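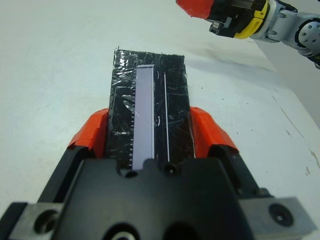

Posted by Lloyd in November | Filed under: shop money | 3 comments

The quote from Sellitz came back at 3,416 and I have been arguing with it for most of the evening.

That number is for spares and fittings for the two arms. Fingers, pads, mounting hardware, a cable set, and a line called "commissioning support" that I have asked them to explain twice. The arms are already paid for, so everybody here treats this part as pocket change. It isn't.

Take the finger pads. We are still wrapping ours in orange-red tape, and they hold a flat piece in clear plastic upright between them well enough for what we do. Sellitz wants us on molded pads, sold in packs of 8, with a suggested change every month. Suggested by the people who sell the pads. Tape wrinkles and looks awful, and I know it will have to go at some point – but I'd like to see a part we dropped on account of it before I pay for the cure.

Porkemitz quoted lower and left out shipping. They also want 5 weeks, which in my experience means 8.

Then there is the Grundari service plan, priced over 3 years. I read the exclusions. Fingers are excluded. Pads are excluded. Cables are excluded "where subject to motion," and I would love to meet the cable on a robot arm that isn't.

So the plan for now is one set of spare fingers, the cables, more tape, and no service plan. I've put a third of the Sellitz figure aside for whatever breaks first. If it's the table I'm going to be annoyed, that top is stained and scuffed enough already and I didn't budget for furniture.

Still waiting on the commissioning answer.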